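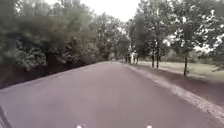 Continuance

Court at two. I had the time wrong on my phone, had it at two-thirty, and the clerk's reminder letter was under a pizza box. So I drove to Gulstead with one shoe tied and my tie in my teeth.

The charge was contempt. Civil contempt, my lawyer kept saying, like that was the polite kind. I owed Rultano 900 dollars on a judgment, I had missed a hearing about why I hadn't paid, and then I missed the hearing about missing the hearing. Thats how it works. It breeds.

Parked behind the bail bonds place. Ran.

Metal detector. Belt off, belt on, wrong loop. The deputy had my keys in a gray tub and was telling another deputy about his gutters. I said excuse me. He said I could wait. I waited. Gutters, downspouts, the brother-in-law's ladder. 2:04 on the wall.

Courtroom B. Every seat taken, people along the back, a baby chewing on somebody's summons. My lawyer found me by the door. She's court appointed and had maybe nine files stacked on her arm, mine on the bottom, so she had to hug them all while she dug for it.

"Did you bring the receipts?"

"Which receipts?"

She closed her eyes.

The receipts were from Pilelari, the warehouse where I'd worked until they cut the night shift. Pay stubs, she meant. I had called them receipts in the first phone call and she'd gone along with it and now we were both stuck. I had two stubs in my jacket. I had needed six.

"Two's fine," she said. "Two's something."

The judge had a cold. He'd written the date on a yellow pad, 30/10/2018, day first, and my lawyer whispered that he'd been stationed overseas and never got over it. Clerks hated it. Half the orders went out wrong in the spring and had to be done again.

He was working through the list fast. Suspended license. Suspended license. A man who'd kept a rental excavator. A woman in a green coat who had paid already, paid in full, had the stamped paper, and still had to stand up there and be told she'd paid. She said thank you like she was mad about it. I would be too.

Then a long one. Two brothers and a fence. I'll skip it. It went forty minutes and the fence was four feet tall.

I thought about the car. Had I locked the car. I thought about my mother's house on Eshun Street, where I'd been sleeping since August, and the envelope on her fridge with 400 dollars in it, my 400, under the magnet from the dentist. I'd meant to bring it. That was the whole plan, bring the 400, put it on the table, look like a person. I'd walked right past the fridge. I'd opened the fridge! Drank some juice. Shut it.

"I left the money," I told my lawyer.

"What money?"

I told her.

She was quiet. Then she said, "How far?"

Eighteen minutes if the light at the feed store was good. Eighteen back. She looked at the brothers, who were now disagreeing about a photograph of a post.

"Go," she said. "Don't speed. I mean it, do not."

So I went. Belt on wrong still. Past the gutters deputy, who had moved on to shingles. Car was not locked. Nothing in it to take.

I didn't speed. I want that written down somewhere. I did forty the whole way with a truck on my bumper and my hands at ten and two like a driving test. The light was good going. My mother was at the kitchen table with her coupons and said, is it over, and I said no, and grabbed the envelope, and the magnet went under the stove, and she said that's my dentist, and I said I know, I know, sorry.

The light was bad coming back. Sat there. Counted the envelope at the red.

267.

Counted again. 267. I'd had 400 in there on the first of October and I had 267 now and I knew where it went, too. The alternator, 133 with the belt. I had even written it on the envelope, in pencil, on the back. Minus 133, alternator. My own handwriting. I'd been carrying 400 around in my head for weeks because it sounded better.

Somebody honked. Green.

Belt off, belt on. Courtroom B. The brothers were gone, the seats were half empty, the baby was asleep. My lawyer was standing at the table already, talking slow, slower than I'd ever heard her talk, reading the judge something off a page one word at a time. She heard the door and sped right up.

"And my client is present, Your Honor."

"Is he," said the judge. Blew his nose.

The man from Rultano stood at the other table. First time I'd seen one of them. I'd pictured somebody bigger. He had a folder, and a cough drop going, and he looked like he wanted lunch.

The judge asked did I have anything to offer today toward the judgement. I said yes sir. He asked how much. I looked down at the envelope. My lawyer was looking at it too, with her pen ready, and I hadn't told her the number. She thought 400. She'd already told him 400, I found out later, it was on the page.

"Two hundred sixty-seven," I said.

Her pen stopped.

"Counsel said four," said the judge.

"It was four. There was an alternator."

He looked at me for a while. He asked what kind of car. I told him. He nodded, a little, and wrote something on the yellow pad, and I couldn't read it from where I was.

"You have proof of that?"

I turned the envelope over and held it up.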